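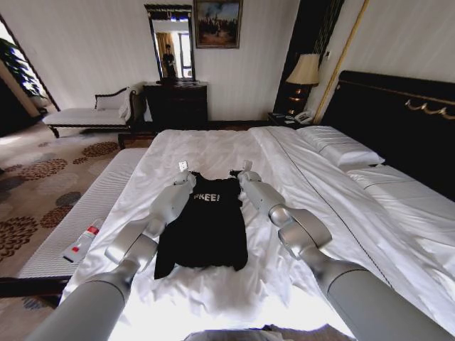 Residencia Vasdale
Lista de revisión de seguridad y estado de dormitorios
Habitación 38. Ficha 1.126
Fecha de la visita: 22/07/2019

Antes de empezar, gracias de corazón a quienes preparáis las habitaciones de esta planta, que en plena temporada de julio no es poca cosa tener todo tan cuidado. Ya sabéis que marco OK, REVISAR o PENDIENTE, y que luego me extiendo en los comentarios bastante más de lo que cabe en la casilla (¡por eso la ficha ha acabado teniendo 2 hojas!).

1. ACCESO Y PASO

1.1 La puerta abre del todo y no roza. OK
1.2 Plano de evacuación colocado y legible. OK
Comentario: es el plano nuevo, el que pusimos al cambiar la numeración, y se lee estupendamente incluso sin gafas.
1.3 Suelo sin cables ni alfombrillas levantadas en el camino a la puerta. REVISAR
Comentario: la esquina de la alfombrilla de la entrada se dobla un poco hacia arriba. Yo la aplasté con el pie y volvió a subir, así que habrá que ponerle la cinta de doble cara que usamos en el pasillo.

2. CAMA Y CABECERO

2.1 Cabecero firme, sin holgura al empujarlo con la mano. OK
Comentario: el tapizado negro sigue precioso. Con la barra dorada de arriba os pido solo un poquito de cariño al pasar el paño, y lo mismo con las piezas doradas curvadas, que es fácil engancharse una manga en ellas.
2.2 Colchón centrado y bien apoyado. OK
Comentario: anoto la referencia Purard 3.296 para que quede en el inventario, que en la ficha anterior se nos había quedado el hueco en blanco.
2.3 Pieceros sin astillas ni aristas. OK
Comentario: madera oscura con el borde superior redondeado, muy agradecida para las espinillas de los despistados, entre los que me incluyo.
2.4 Ropa de cama limpia y en buen estado. OK con nota
Comentario: todo blanco y de la última entrega de Oda. Queda arrugada por la zona central, y aunque eso no es un asunto de seguridad, ya que estamos, agradecería un repaso con las manos desde el cabecero hacia los pies antes de dar la habitación por lista.
2.5 Almohadas con funda y en su sitio. OK

3. OBJETOS Y PRENDAS SOBRE LA CAMA

3.1 Prendas recogidas o dobladas. PENDIENTE
Comentario: hay una camiseta negra con letras blancas extendida sobre la cama. Por favor, se dobla siempre con los hombros bien cogidos y las mangas hacia dentro, y se deja en la balda, nunca al borde del colchón, de donde acaba resbalando al suelo y alguien la pisa. Si al doblarla veis cualquier mancha o costura abierta, apuntadlo en el cuaderno de la planta y no la mandéis a Oda sin preguntar. 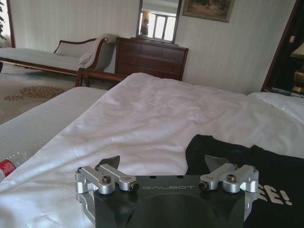 3.2 Bebidas y recipientes cerrados, lejos de la ropa de cama. REVISAR
Comentario: botella de plástico de etiqueta roja, tumbada sobre la tela clara acanalada. Las botellas, de pie y en la mesilla, con el tapón bien apretado. Ya tuvimos en la otra ala un disgusto con un colchón que tardó muchísimo en secar, y no me gustaría repetirlo.
3.3 Ningún cargador ni aparato caliente encima de los textiles. OK

4. LUZ Y VENTANAS

4.1 Las ventanas cierran y el tirador no baila. OK
4.2 Cortinas sin cordones sueltos al alcance de los niños. REVISAR
Comentario: el recogedor de la pared está, pero flojo. Un tornillo y listo.
4.3 Entrada de luz. OK
Comentario: entra una luz magnífica que cae de lleno sobre la cama, una alegría. En las horas de más calor conviene correr el visillo.

5. ELECTRICIDAD Y DETECTORES

5.1 Enchufes fijos a la pared. OK
5.2 Detector de humo probado con el botón. OK
Comentario: sonó a la primera y con ganas (perdón a la habitación de enfrente). La próxima revisión del aparato le toca a Uson, que ya tiene el aviso.
5.3 Lámparas con el cable entero. OK

6. RESULTADO

Habitación apta, con los puntos 1.3, 3.1, 3.2 y 4.2 por cerrar. Son cosas pequeñas, de un ratito. Cuando estén hechas, poned vuestras iniciales al lado de cada punto y dejad la ficha en la bandeja de recepción, en la carpeta verde y no en la azul, que la azul es la de lavandería y allí se me pierden.

Residencia Vasdale | Contacto: recepción | Todos los derechos reservados | Volver arriba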